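# How Do You Teach a Robot to Take a Computer Apart?

Think about the last time somebody taught you to do something with your hands. Maybe it was tying a shoelace, or cracking an egg into a bowl without getting the shell in. I would guess that the person teaching you used some words, but I would also guess that the words didn't help very much. "Make a loop, go around it, pull it through" sounds simple enough until you are holding two floppy laces and have no idea which one is supposed to go around which. What helped was watching. And what helped even more, if you had a patient grandmother like mine, was having her put her hands over yours and move your fingers for you until they got the idea.

Robots can be taught in very much the same way, and that is what I'd like to tell you about.

First, though, let's look at the old way, so you can see why people wanted a new one. For a long time, if you wanted a robot arm to do a job, you had to write out every bit of it as a list of commands. Move up this far. Turn this much. Close the gripper. Move back. The robot would do exactly what the list said, over and over, all day long, and it would never get bored or ask for a snack. That works beautifully in a factory where the same part arrives in the same spot every time. If the part arrives a little bit crooked, though, the robot will close its gripper on thin air and carry nothing at all, very carefully, to the other side of the room.

Now imagine the job is to take things out of an old computer. A desktop computer is packed with cables that bend any way they please. No two of them ever lie exactly the same. You could sit down and try to write a list of commands for getting past a floppy cable, but you would be writing for a very long time, and then somebody would hand you a different computer.

So the engineers said - why don't we just show it?
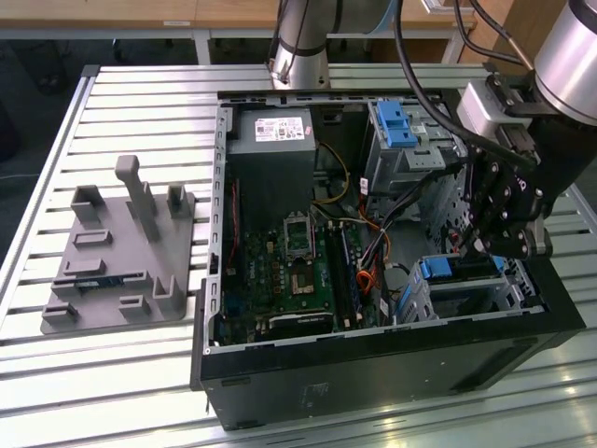

**Lamisi Yakubu**

I spent a day in May at a workshop called Indgate, where people teach robot arms to work on old computers, and I came home with a notebook so full that I had to write the last bit on the back of my hand. Let me start with the computer, because I think it's the best place to start.

The big black case is a desktop computer tower lying on its side with one panel taken off, so you are looking straight down into its insides. The green part is the motherboard, and if you look closely you may be able to find the word DELL printed on it, quite faintly. A motherboard is a bit like a town with all its streets, where everything that needs to talk to everything else gets connected. The gray box in one corner is the power supply, which takes electricity from the wall and shares it out to the other parts. And those bright orange cables carry information back and forth to the drives, where a computer keeps your pictures and your games and your half-finished homework.

Did you notice the blue pieces? They belong to the places where drives are held. A good many computers are made so that you can squeeze or pull a colored plastic piece and slide the part out, with no screwdriver needed. You and I would see the blue and think, "Aha, I'll try that bit." A robot doesn't know that blue might mean "try me." It has to learn.

The black hand hanging over the case is called a gripper. Its fingers have joints in them, a little like your knuckles. Put your own hand out in front of you, point your fingers down at the floor, and slowly bend them. You have just done something that takes a great deal of teaching!

## Two ways to show a robot

**The first way is by hand.** The teacher takes hold of the robot's arm and moves it, just as my grandmother moved my fingers. Inside each joint of the arm there are sensors, and they keep track of how far the joint has bent or turned. While the teacher pushes and pulls, the robot is writing it all down in numbers. Of course, the arm has to be the kind that can go soft and easy when it's asked to, or the teacher would be pushing against a very stubborn student.

**The second way is by remote control.** The teacher stands away from the robot and moves a controller, and the robot's arm copies the movement. The grown-up word for this is *teleoperation*. "Tele" means "far away," and it's the same "tele" you find in telephone and television. Sometimes the controller is a handle, sometimes it's a glove, and sometimes it's a second, smaller arm that the teacher moves around like a puppet, so that the big arm follows along.

Which one is better? I asked Selorm Acheampong, who has been teaching robots at Indgate for five years, and she told me that it depends on what you want the robot to see. "When I'm holding the arm, my own arms get in the way," she said. "The camera looks at the job and sees a lot of my sleeves." If the robot is going to learn by watching through a camera, then it's helpful for the teacher to be out of the picture, and that makes remote control a good choice. For a simple movement in open space, she likes to use her hands. It's quicker, and she says it feels friendlier too.

## Once is not enough

When you learned to ride a bike, did you learn it from one try? I certainly didn't (I learned it from a great many tries and a hedge). Robots need plenty of practice examples too. Each time a teacher does the whole task from beginning to end, it's called a *demonstration*. For one small job, Selorm and her teammate Nhyira Tetteh recorded 102 demonstrations.

You might think they would try to make all of them exactly alike, as neat as can be. They do the opposite! They turn the computer a little. They nudge a cable over to one side. They start with the arm high up, and then they start with it low down. If the robot only ever saw one neat example, it would be just like the old factory robot with its list, and a single crooked cable would spoil everything. When it has seen lots of different ones, it can begin to find what they all have in common.

After that, a computer program studies the recordings. It looks at what the camera saw at each moment, and then at what the teacher did next, and it tries to find the pattern. This is called *learning from demonstration*, and people also call it *imitation learning*, because to imitate somebody means to copy them. When the robot has studied enough, the teacher lets go, steps back, and lets it have a try all by itself.

Nhyira told me the first try is usually terrible. He said it quite cheerfully. When a robot keeps missing in the same spot, the teachers go back and record more demonstrations of just that part, much as your music teacher might ask you to play the tricky measure again, and then again after that.

## Why begin with old computers?

Old computers are full of useful things. There is metal in them that can be melted and used again, and there are parts that may still have years of work left in them. Taking them apart by hand is slow, though, and the edges inside the case can be sharp. (Please don't open one up without a grown-up, and never open the power supply at all, even when it's unplugged, as it can hold on to electricity for a while.)

It also makes a wonderful lesson for a robot. There are stiff things and bendy things, big things and tiny things, all squeezed in together. A robot that can find its way around in there is well on its way to helping with other fiddly jobs.

## Try it yourself: the robot and the teacher

You'll need a friend, a scarf, a table, a plastic cup and 6 blocks.

1. One of you is the robot. The robot sits at the table with the scarf over their eyes.
2. Put the blocks on the table and the cup beside them.
3. First, teach using only words. The robot has to put every block into the cup. No touching!
4. Mix up the blocks and start again. This time the teacher gently holds the robot's wrists and guides them to each block and back.
5. Mix up the blocks once more, and let the robot try alone.
6. Trade places.

Talk together about which lesson was easier for the robot, and which was easier for the teacher. You may not agree! When I played it with my nephew, he thought I was much too bossy with my words and much too slow with my hands, and he asked to be the teacher for the rest of the afternoon.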